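From: Sharon Temba
To: Student Manipulation Project, all members
Date: Wednesday, July 30, 2025
Subject: Re: [manipulation] Table layout and the second task

Dear all,

Thank you to Tirta for raising the matter on the list. I have left the relevant part of the message in place and reply underneath.

> Tirta Sitompul wrote:
>
> The Benedetti group would like to know whether the marked areas on
> the table are final. We have been practising with the arms starting
> over the middle, and the rules sheet from March still gives the old
> layout with the single square. Could we also have a decision on
> whether both arms must take part in the second task, or whether one
> may stay parked? Two of our members read the sheet one way and two
> the other.
>
> Regards,
> Tirta

The March sheet is withdrawn. A revised sheet will be placed in the project folder under Skondthorpe, and groups should delete any local copies of the earlier version. The general rules on supervision, booking and conduct in the laboratory are unchanged.
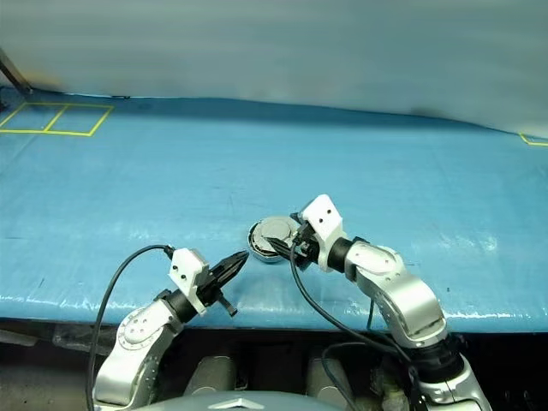 The table layout is now settled for the remainder of the project. Groups are asked not to lift or replace any tape without writing to me first. The two adjoining squares on the left are the delivery area for the second task, and an object counts as delivered only when it rests wholly inside one of them. Tape lines count as outside. The blue tarp is to remain on the table for all sessions, and groups whose vision code depends on colour should note that it gives white glare under the room lights. Requests to change the covering will not be considered before the final demonstration.

As to the second question, both arms must take part. The object is to be picked up by the right arm and released by the left. An arm which remains parked throughout will result in no score for that attempt. The manner of the handover is left to each group.

Each group may make up to 4 attempts, and the best will be recorded. Any group wishing to use its own planner in place of Zollow should inform me in writing beforehand.

On the budget, the balance stands at 3,949, of which 800 is set aside for replacement gripper fingers. Orders should be sent through the Midia form and not by private message.

Further questions should be put to the list so that all groups receive the same answer.

Yours sincerely,

Sharon Temba
Project Supervisor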